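Compte rendu de la réunion des utilisateurs de l'espace de travail partagé, Gelstead, avril

Présents : Makis Pappas, Jihad Sfeir, Imad Saab, Bence Erdős (secrétaire)
Excusé : Tarek Boutros

1. Plan de travail de la salle 2

La séance est ouverte à 17 h. M. Saab rappelle que le plan en granit doit rester libre le soir. Plusieurs personnes y laissent leur ordinateur portable fermé – sans nom, sans étiquette – et on ne sait pas à qui le rendre. 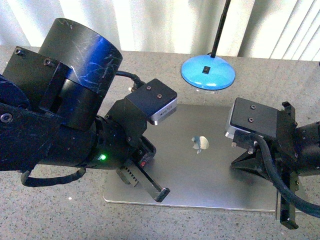

Il est décidé que chaque appareil portera une étiquette avec le nom et le numéro de casier. M. Sfeir a demandé si cela concerne aussi les chargeurs. Réponse : oui, dès le mois prochain.

2. Éclairage

M. Pappas trouve que la lumière du plafond est insuffisante après 18 h. Il propose de garder la lampe bleue sur le plan de travail, devant les rideaux blancs. Le devis de Zurier pour un nouvel éclairage est de 213 euros, pose non comprise. La dépense est reportée.

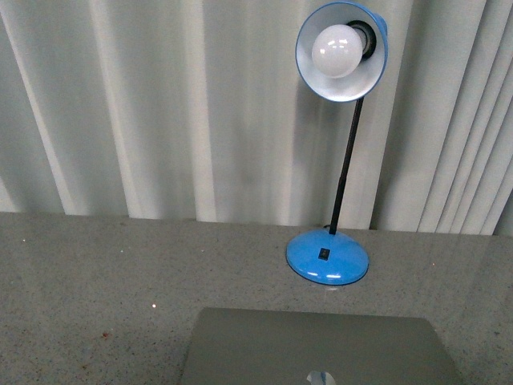
Lampe de bureau, salle 2 (point 2).

M. Erdős demande que la lampe soit éteinte par la dernière personne qui sort. Accepté.

3. Divers

Le nettoyage des rideaux est confié à Uçar, pour 90 euros. M. Boutros sera informé par courriel.

Séance levée à 18 h 05.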